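Noemi D'Amico
April 13, 2023

Geltville has lost its last evening bus to Flullcombe, so a few posts on what that means for people who work shifts.

The final departure used to be at 9. It now leaves at twenty past six. Anyone finishing after that has to walk, get a lift or pay for a taxi.

The council says 300 people a month used the later bus. I asked how they counted and was told it was ticket sales only. Pass holders weren't included.

Most of the late riders I've spoken to have passes. That's the whole point of a pass – you buy one if you travel every day. 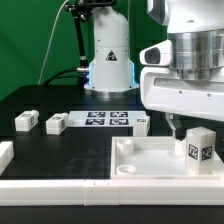
White robot arm over a tray, blue lights on the one behind.

Eglītis, who drove the route until March, thinks the real figure was nearer 1000. He'd like to see the driver logs published and so would I.

A taxi from the industrial estate is fine once. Five nights a week it eats a good part of your wages.

The petition is on the counter at Bultidano, next to the till. It needs 3000 names before the council has to debate it. You have to live in the district to sign – working here doesn't count, sorry.

I'll post the meeting time when I get it.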